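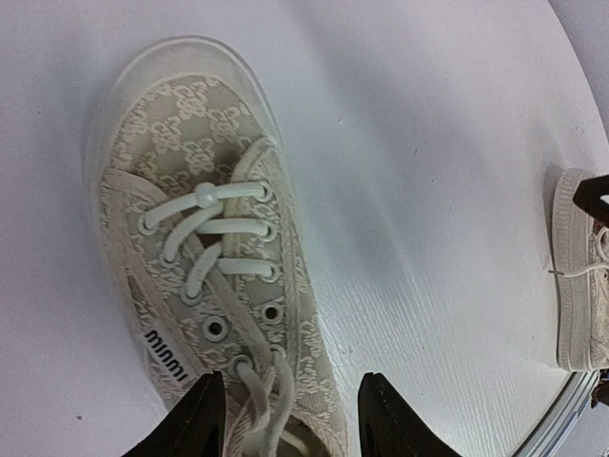

Airport security reports its waiting times as averages, and the average is the wrong number to publish. Hasberg Regional put its July mean at nine minutes, which sounds fine until the passengers are split by hour. Between 5:30 and 7:00 a.m. the line regularly ran past forty. A traveler with a 6:50 departure has no use for a figure that includes the quiet stretch after lunch.

Kiyoshi Noguchi, who schedules lanes at Hasberg, gave me the counts for one morning. The checkpoint cleared 1232 people before 8 a.m. Of those, 129 were pulled aside for a second bag search, and 105 of the searches ended with nothing removed. Each took a screener off the lane for three to four minutes. The delay spreads backward through the line and lands on people who packed correctly.

The usual answer is more lanes. Hasberg opened a fifth in spring and the early peak hardly moved, as the limit is staff at the search table. An extra belt feeding the same two searchers produces a longer row of bags waiting to be opened.

Fivamwood tried something cheaper. It moved one person from document checks to the search table for the first ninety minutes of the day and left everything else alone. Arwel Yorath, the duty manager there, says the worst wait fell from 38 minutes to 24. One airport is a small sample, and Fivamwood handles fewer families than Hasberg does, so I would not promise the same result elsewhere. The cost was a slightly slower document line – a fair trade when that line was never full.

Airports should publish the wait that 95 percent of passengers do not exceed, by half hour, with the share of bags searched next to it. The data already exists. Castillo's lane software stamps every tray, and an export takes one clerk part of an afternoon. Airlines could then set check-in deadlines by departure time in place of a flat two hours for everyone.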